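Review: Stivent two-arm tabletop kit, one semester in a high school robotics club

Our club bought the Stivent kit in the fall after two years of wheeled robots. It went through one full semester of meetings before I wrote this, so most of what follows is about daily use. First impressions wore off in a week.

What you get

Two arms with parallel grippers, two table clamps, a power supply for each arm, cables, and a license for the Vukix control software. There are no cameras in the box. We paid $700 with the school discount. The Strazds kit, the other one we looked at, was $600 but has a single arm, and we wanted students working on tasks that need two hands.

Setup

The printed guide is 15 pages and assumes you have calibrated an arm before. Our students had not. The first arm took a whole meeting and the second took half of one. Clamps hold well on a thick table and slip on a thin one. Label the arms with a marker on day one, as the calibration files are not interchangeable and the software will load the wrong one without a warning.

Using it

Students pick it up fast. You move the arm by hand or with a game controller, save positions, and play them back. By March most of the group could build a short routine without help. Two-arm routines are harder. The timing between arms is set by hand in Vukix, and if you change a step on one side you have to go back and fix the other.

Our spring project was packing a marker case, which is also one of the tabletop tasks at the Devgate student meet. The case sits open between the arms, and the pens and markers have to end up in the tray.
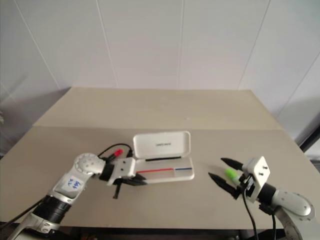
Grippers

The fingers are the best part of the kit. They are narrow enough to work inside a shallow tray, and they handle a marker without crushing it. Thin pens are more trouble. They roll, and a small error in finger height means the gripper closes on air. We put strips of rubber tape on a spare pair of fingers and did better with them. Stivent sells padded fingers separately, and they should be in the box.

At the Devgate meet our team scored 70 on the packing task, good enough for the second round. Most of the points we lost were on pens.

What I didn't like

Cable routing is poor. The gripper cable has too much slack in some positions and not enough in others, and there is only one clip for it. Students learned to check it before every run. The fans are loud in a small room. Support answered our emails, but slowly, and one answer was a link to the guide we already had.

Who should buy it

Clubs with at least one adult or older student who can read a config file. For a first robotics club I would start with the Strazds and one arm. If your students have done some programming and want something harder than driving a robot around a gym, the Stivent is worth the extra money. We are ordering a second kit for next year, along with the padded fingers.

Rating: 4 out of 5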